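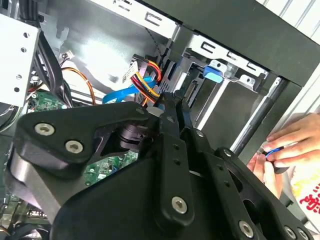
Capítulo 2
La obsolescencia y sus cuentas

Se repite que un ordenador de sobremesa «dura lo que dura». La frase no explica nada y conviene desconfiar de quien la usa. Daniyal Virk revisó 170 facturas del taller Pilia y encontró que muchos equipos se habían dado de baja por averías de menos de 80 euros.
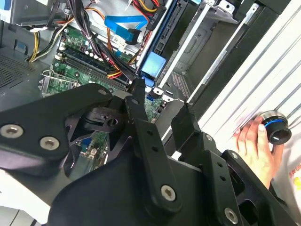
¿Prueba eso que reparar sale a cuenta? Todavía no. Las facturas omiten las horas de diagnóstico, y un solo taller dice poco sobre un mercado entero. En este capítulo distinguiremos el coste de la pieza, el del trabajo y el de la espera, que los manuales suelen mezclar. Empezaremos por el primero, el más fácil de medir y quizá el menos útil.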